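Three arms around one table, sim is finally running (Skodside shop build)
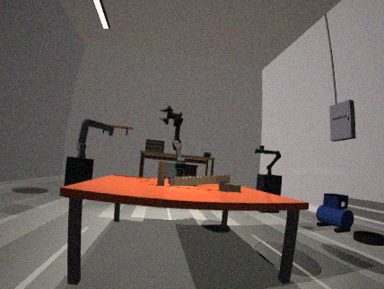 skodside_sukran
Posted Aug 11, 2021

OK so I've been modeling our corner of the shared shop for weeks and last night all three arms loaded without the physics blowing up!! The goal is still the same as in my first thread: stand a post up, lay a beam next to it, have one arm hold while another one fastens. I'm calling the project Ellery. Everything is in sim until November at the earliest, because the real arms have to wait until the floor at the shop gets fixed.

Step time is set to 2 ms and the grip force is still a guess. Happy to share the scene file if anyone wants to poke at it.

plendico
Love this. My one worry is the post. A tall skinny block standing on its end is going to get bumped by the first elbow that swings past. I'd start with it lying flat and let the middle arm tip it up.

torque_wrench_tess
Disagree with plendico, tipping it up is the hardest part of the whole job! Leave it standing, get the beam pickup working, then go back. I burned 463 runs on a tip-up move last winter and got maybe a dozen good ones.

plendico
Fair, but she'll have to do it sometime. Better to find out early that the gripper can't manage it.

skodside_sukran
I'm with Tess for now, sorry plendico. The beam is where I'm stuck anyway. If I grab it off center it pivots in the jaws and whacks the small block. Would more friction on the finger pads help or is that cheating?

forow
Cheating a little. Real pine is slippery when it's planed. I'd keep the friction low and move the grab point to the middle of the beam. Also, is the tabletop set to collide as one solid box? The dark dots on it make me wonder if you've got holes modeled in the mesh. If you do, swap in a plain box for collisions and keep the pretty one for looks. Mine sped up like crazy.

skodside_sukran
Oh wow, I was using the full mesh for everything. Trying the box tonight!

torque_wrench_tess
Also I appreciate that you modeled the electrical panel on the wall. Totally unnecessary, 10/10

skodside_sukran
Haha, the panel took me a whole evening and I regret nothing.

skodside_sukran
Update: box collision is in. 1625 steps with no jitter, and it used to fall apart way before that. Going to let it go to 3000 while I eat dinner. forow, do you set the grab point by hand or read it off the part?

forow
By hand for the beam, off the part for anything short. I'll dig out my script and post it here.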